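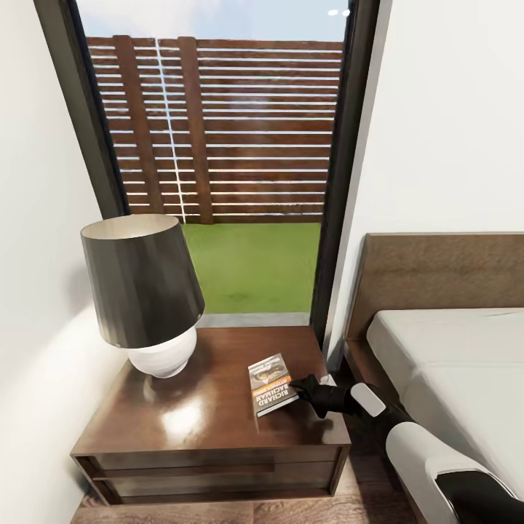 渲染图：卧室一角，窗前的深色木质床头柜与台灯。

Tasanley 客房家具维修工单语料
README 与数据说明

概述

Tasanley 是一份中文短文本语料，内容为客房家具与灯具的维修工单。原始工单来自 Brovudlow 旗下四处馆舍的工程部，由前台、客房服务员和维修工分别填写，共 2,075 条。每条工单包含报修描述、处理记录、部件代码和结案状态，并附人工标注的故障类别与部位。

语料最初用于部件代码的自动建议：前台录入报修描述后，系统给出候选代码，由维修工确认。后来也用于工单去重和备件用量统计。语料只含文本和少量结构化字段，不含客人信息，也不含现场照片。

当前版本为 1.3。与 1.2 不兼容的改动见“版本记录”。

文件清单

压缩包解开后有五个文件：

tickets.csv：工单主表，一行一条。
parts.csv：部件代码表，共 182 个代码。
spans.jsonl：报修描述中的部位与故障片段标注。
links.csv：工单之间的关联，包括重复报修和返修。
CHANGES.txt：逐版改动。

所有文件均为 UTF-8 编码，无 BOM，换行符为 LF。CSV 以半角逗号分隔，含逗号或换行的字段用双引号包裹，字段内的双引号写作两个双引号。用表格软件直接双击打开 tickets.csv 时，部件代码的前导零会丢失，请用导入功能并把 part_code 设为文本列。

主表字段

ticket_id：工单编号，字符串。首字母表示馆舍，其余为流水号。流水号不连续，被剔除的工单不补号。

site：馆舍代号，取值为 G、K、N、W。G 为 Gautam 馆，也是最早启用电子工单的一处，条目最多。其余三处只给代号。

report_text：报修描述，保留原文，包括错别字、缩写和中英混写。未做繁简转换。

action_text：处理记录。可为空。为空不代表未处理，部分维修工只改状态，不写文字。

part_code：部件代码，对应 parts.csv 中的 code。一条工单可涉及多个部件，用竖线分隔，顺序为维修工填写的顺序，与主次无关。

fault_type：故障类别，人工标注，见下节。

status：结案状态，取值为 done、deferred、void、transfer。transfer 表示转给外部单位，后续处理不在本语料范围内。

shift：报修时所在班次，取值为 early、late、night。具体时刻已删除。早班自 07:00 起算，各馆一致；晚班与夜班的交接时间各馆不同，跨馆比较时建议合并这两个值。

reporter_role：填写人角色，取值为 desk、housekeeping、engineering、other。

故障类别

fault_type 采用单标签，取值如下：

loose：松动。包括螺丝、铰链、拉手、灯罩固定圈、桌腿连接件的松动，以及“晃”“不稳”“歪”等描述。

surface：表面损伤。包括划痕、水渍、烫痕、起皮、掉漆、封边开裂。杯底留下的圆形水印单独出现时也归此类，不归清洁。

jam：卡滞。抽屉拉不动、推不到底、滑轨异响、柜门关不严。

electrical：电气。灯不亮、闪烁、开关失灵、插头发热、线皮破损。

missing：缺件。拉手、脚垫、层板托、灯泡等缺失。

break：断裂或破碎。需有明确的断、裂、碎，仅有裂纹且不影响使用的归 surface。

clean：误入维修流程的清洁请求。

unclear：无法判断。

一条工单同时涉及多种故障时，以处理记录中实际处理的为准；处理记录为空时，以报修描述中先提到的为准。该规则会低估伴随故障，例如“抽屉卡，拉手也松了”只记 jam。需要多标签的用户请使用 spans.jsonl，片段标注不受此限制。

部件代码

parts.csv 的字段为 code、name_zh、name_alt、group、active。

name_zh 是规范名称，name_alt 收录工单中出现过的别称，用分号分隔。别称是这份语料里噪声最大的部分。同一件家具，前台写“床头柜”，客房部写“小柜”或“床边柜”，维修工常写“夜台”。“灯罩”在 W 馆指罩体本身，在 K 馆常连同固定圈一起指代。表中按部件实际归属处理，不按字面。

group 取值为 bed、nightstand、desk、seat、wardrobe、lamp、curtain、misc。床头灯无论落在床头柜上还是装在墙上，都归 lamp，安装方式由代码第三位区分。窗帘轨道归 curtain，窗框和玻璃属于土建，不在代码表内；相关工单如误选家具代码，已在标注阶段改为空值，status 保持原样。

active 为 0 的代码已停用，但旧工单仍在使用，因此保留。请勿在训练前按 active 过滤，否则会出现孤立代码。

片段标注

spans.jsonl 每行一个 JSON 对象，字段为 ticket_id、start、end、label。start 与 end 按 Unicode 码点计数，左闭右开，从零开始。label 取 PART、FAULT、POSITION 三种。

PART 标部件名，取最小完整名称：“左边床头柜下面那个抽屉”中，“床头柜”和“抽屉”分别标 PART，“左边”和“下面那个”标 POSITION。

FAULT 标故障表述，包含否定词和程度词，如“完全拉不开”整体标注。

POSITION 只标用于区分同类部件的位置词。房间号已删除，原位置替换为占位符 <R>，占位符不标注，但计入偏移。

片段不允许交叉，允许相邻，不允许嵌套。语气词和标点不进入片段，问号除外：维修工习惯用问号表示待确认，“滑轨断？”中的问号与故障词一并标注。

以下为两条脱敏后的样例：

ticket_id：G0417
report_text：<R>床头柜上层抽屉推不到底 差一指宽
action_text：轨道里有发夹，取出，试推正常
fault_type：jam
status：done
reporter_role：housekeeping

ticket_id：K0093
report_text：台灯拧了开关没反应，换过灯泡
action_text：（空）
fault_type：electrical
status：transfer
reporter_role：desk

第二条中“换过灯泡”属于报修人自行处理，不标 FAULT。

工单关联

links.csv 的字段为 from_id、to_id、type。type 为 duplicate 时，两条工单描述同一次故障，常见于前台与客房部先后报修；from_id 为后录入的一条。type 为 rework 时，from_id 是结案后对同一部件的再次报修。

返修的判定依赖原系统中的房间号和部件序号，这两个字段不随语料发布，用户无法自行复核。只有在同一部件、同一故障类别下再次报修才记为 rework。同一抽屉先卡滞、后掉拉手，不记。

duplicate 关系已做传递闭包，rework 没有。

采集与清洗

工单由各馆工程部系统导出，导出脚本由 Bimla Rawat 编写。清洗步骤依次为：

1. 去除测试工单。判定依据是 reporter_role 为空且描述中含“测试”“试单”等字样，命中后人工确认。
2. 去除与家具和灯具无关的工单，如空调、水暖、门锁、电视。
3. 删除人名、电话、房间号、订单号。先用规则匹配，再由人工逐条通读。
4. 合并连续空格，统一全角与半角数字，其余标点不动。
5. 校验部件代码。代码表中不存在的值先按形近字和相邻键位修正，不能确定的置空。

第 5 步所作修正记录在 CHANGES.txt 的附录部分，可据此还原原始填写值。

N 馆的早期工单由纸单补录，补录人对部分口语做过书面化改写，语言风格与另外三馆有明显差别。补录工单没有单独字段标识，但 action_text 均以句号结尾，可作粗略判断。

标注流程

标注在 Andale 中完成。每条工单由两名标注员独立标注，意见不一致的交 Sunita Thakur 裁定，裁定结果直接写入发布文件，不保留初标。标注员均熟悉客房用语，但没有维修经验，因此在 loose 与 jam 的边界上，裁定前的分歧集中于抽屉滑轨一类：滑轨螺丝松动会导致抽屉卡滞，描述写“卡”，处理写“紧螺丝”。按前述规则，此类以处理记录为准，标 loose。

另一处分歧是“灯罩歪”。罩体变形标 break，固定圈未拧紧标 loose。处理记录写“扶正”的，统一标 loose。

标注手册未随包发布，可向维护者索取。

建议用法

做部件代码建议时，输入应只用 report_text 和 site。action_text 是事后信息，用作输入会造成泄漏。

划分训练集与测试集时，请按 links.csv 的连通分量划分，不要按行随机抽取。重复报修的文本往往高度相似，随机划分会使测试结果偏高。语料不提供官方划分。

跨馆评估建议留出整馆。以 G 馆训练、W 馆测试时，误差多来自别称差异，可在输入端用 name_alt 做归一化，再与不归一化的结果对照。

字符级模型可直接读取原文。使用分词的用户请注意，“夜台”“灯圈”“托子”等词在通用词典中缺失或另有词义。

不建议的用法

不适合用于评估员工工作量或维修质量。工单填写习惯因人而异，处理记录的详略与实际工作没有对应关系。

不适合用于推断家具品牌或批次的可靠性。语料不含在用数量，工单数没有分母。

不适合用于估计维修时长。时刻字段已删除，班次只反映报修时段。

已知问题

W 馆有一批工单的 part_code 默认填为写字台，系录入界面预选项所致。描述中明确提到其他部件的已改正，描述只写“坏了”“有问题”的无法判断，保留默认值。

electrical 类中混有因房卡取电未插而误报的情况，处理记录通常写“正常”或“已告知”。这类工单未改标为 unclear，status 多为 void。

“抽屉”在 parts.csv 中没有独立代码，须归到所属家具。描述只写“抽屉”而未说明哪件家具的，part_code 为空。

spans.jsonl 中涉及生僻字的偏移在按 UTF-16 计数的环境里会错位，读取时请先转换为码点。

五月的导出中曾出现同一工单写入两次的情况，1.3 已去重。如果手头的文件来自该次导出，请重新下载。

版本记录

1.3：去除导出重复；part_code 分隔符由分号改为竖线；links.csv 增加 rework 类型。分隔符改动与 1.2 不兼容。
1.2：片段偏移由字节改为码点；增加 POSITION 标签。
1.1：修正 K 馆灯具代码；补充 name_alt。
1.0：首次内部发布。

许可与引用

语料仅限研究与内部工具开发使用，不得再分发原始文本。衍生的统计结果和模型可以发布，发布时请注明语料名称与版本号。不得尝试将工单与具体房间、员工或住客对应。

引用格式：Sunita Thakur，Bimla Rawat。Tasanley 客房家具维修工单语料，版本 1.3。

维护

标注问题由 Sunita Thakur 处理，导出与文件格式问题由 Bimla Rawat 处理。反馈时请附 ticket_id、字段名和当前值。对 fault_type 有异议的，请同时给出依据的原文片段。修正随下一版本发布，不单独提供补丁文件。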